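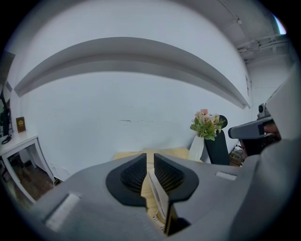
Tindura grasp study: frequently asked questions

What is Tindura?

Tindura is our project on teaching robots to handle thin, awkward things by learning from people. A person holds a gripper in the hand, does the job the way they would like it done, and the camera on the gripper records the whole thing. We train a policy on those recordings and then run it on a robot arm. Moataz Ghoneim started it as a side project and it has pretty much eaten our year (happily!).

Why thin objects?

They are hard, and we love them for it. A mug forgives you if your fingers close a little off center. A thin ribbed piece held upright between two finger pads does not - a small error in angle and it tips, twists or slides down. We wanted a task where the small corrections people make without thinking would matter.

How much data did you collect?

3,555 demonstrations, by 18 people, on 4 tasks. Each person got the same short introduction and then worked at their own pace. We kept the clumsy attempts as long as they ended in a good grasp, and we're really glad we did. Policies trained only on the smoothest recordings were worse at recovering from a bad start.

Why do the finger pads have that lattice texture?

We went back and forth on this a lot. Smooth pads gave us cleaner pictures, but people gripped much too hard with them. With the fine black grid they relaxed, and the recordings became more consistent. The pads rise in a V toward the object, so the camera keeps a good view of the gap between them, and that gap is where nearly everything the policy needs is going on.

Doesn't the wide lens bend everything?

It does! Straight walls come out curved. We tried correcting for it and dropped the idea: the policy learned just as well from the bent pictures, and the correction threw away the edges, where you can often see what is coming next.

Do you clear the room before recording?

No. Desks, chairs, flowers in a vase, it all stays. We did run one comparison with a plain backdrop, called Punetti internally, and the policy trained on it got confused as soon as we moved the arm to another room. Ordinary rooms are a great teacher.

What is the main result so far?

A policy trained on the full set picks up and holds thin pieces it has never seen, in rooms it has never seen, far more reliably than our earlier version, Ezzat. The part that excites us most is the re-grasp. When a piece starts to lean, the arm often opens a little, shifts and closes again, much like our demonstrators do.

Where does it still fail?

Shiny pieces and very soft ones. It also struggles when a piece lies completely flat on the table - people slide it to the edge first, and we have too few recordings of that. The next round is meant to fix it.

Can I try this with my own gripper?

Please do. Start with one task and some 40 demonstrations, train, and watch what goes wrong before you record more. If your pads have a different shape, expect to collect fresh data for them. Our attempt to carry the policy over to the rounder Clodetti fingers without new recordings went badly.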